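Pre-session checklist: teaching by remote control, PC assembly cell
Site: Lusley workshop, bench 3
Checked by: Nele Grube
Operator: Sølve Strömberg
Session start: 13:30

1. Emergency stop pressed and released, arm halts and recovers. OK
Comment: Very crisp response. Tested from the operator's chair as well.

2. Speed limit set for teaching. OK
Comment: Left at the slow setting Birgit asked for. It makes small moves so much easier to follow!

3. Hand controller paired, dead-man grip working. OK
Comment: Let go three times in mid-move and the arm held its position each time.

4. Gripper fingers clean, screws tight. OK
Comment: Wiped down before the start. Please don't use the blue cloths, they shed.

5. Chassis clamped, mains lead removed. OK

6. Earth strap and bench mat tested. ACTION
Comment: Mat fine, strap clip worn. Swapped for the spare — Reinhold to order another.

7. Wrist camera picture sharp, no lag at the operator's screen. OK
Comment: Lovely clear view of the socket. There is some glare off the ribbed metal panel, so turn the bench lamp down a touch if it bothers you.

8. Socket open and load plate up before the processor is brought over. OK
Comment: Sølve's approach from the near side is a pleasure to watch, and I'd like new operators to learn it this way.
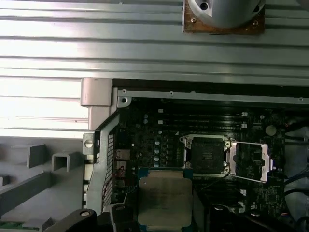
Item 8: processor in the gripper by the open socket, load plate raised.

9. Cables clear of the arm's path. OK
Comment: Keep an eye on the black bundle down the right side of the chassis.

10. Recording started, free disk space over 500 GB. OK

Result: cleared for teaching. Item 6 stays open until the new strap arrives.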